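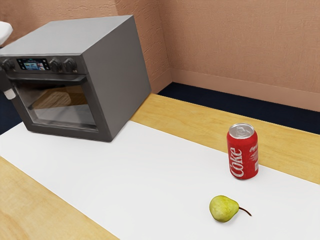
From: Rhona Urquhart
To: kitchen-automation list
Subject: Re: Jestodix quote, second arm

Thabiso Moodley wrote:

> The vendor has come back with a revised number. The second arm
> is now 2,000 a month on a lease, service visits included, and
> they will hold that price until the end of November. They say the
> oven task is already solved in simulation, so setup at the
> Kurnaddale site should be quick. I would like to put it in the
> budget unless somebody objects. Anathi is in favor.

I object, or at least I want to slow this down.

"Solved in simulation" is carrying a lot of weight in that paragraph. The oven task as they have it is a rendered countertop oven, a Coke can and one pear on a table. The can is standing up and the pear is lying on its side, well apart from each other. Our counters have never looked like that at any hour I've been in the building. I asked Jestodix how many simulated runs they had done and was told 324. I asked how many on a real oven and was told that the question would be passed along. That was two weeks ago.

I have no quarrel with simulation. If it saves us from bending a real door handle, good. But a rendered handle doesn't get greasy, and I haven't seen anything in the quote about what happens when the gripper slips on one. Who pays for the oven? Page four says "customer premises equipment is excluded," and I read that as us.

Then the money. The lease covers the arm and the visits. It doesn't cover:

the table and the mounting plate
guarding, if Zellton's safety people ask for it (they will)
spare gripper fingers, sold separately in packs
Ntombi's time, which we keep treating as free

Busisiwe went back through the invoices for the first arm. The extras came to more than the lease did in the first three months, and that arm only moves trays. It still stops if someone leaves a towel on the counter.

What I'd like before this goes in the budget:

1. A trial on our own oven, with our own knobs and our own door, 50 runs in a row, failures written down by us. I don't want a highlights video.

2. A written answer on damage to the oven.

3. A quote from Mabaso for the same job. Thabiso, you said they were slower to reply, but they did at least send someone out to measure last time.

4. A price for doing nothing until spring. We have one arm, it is paid up, and I'd like to see what the second one is supposed to take off anybody's hands. The proposal says "up to" so many hours and I stopped reading at "up to."

As for the November deadline, they had a deadline on the last quote as well, and the price went down after it passed. I wouldn't lose sleep over this one.

Anathi, I know you saw the demo in person and I didn't - if there was a real oven there, please say so and I'll take some of this back. Did it open the door by itself?

Rhona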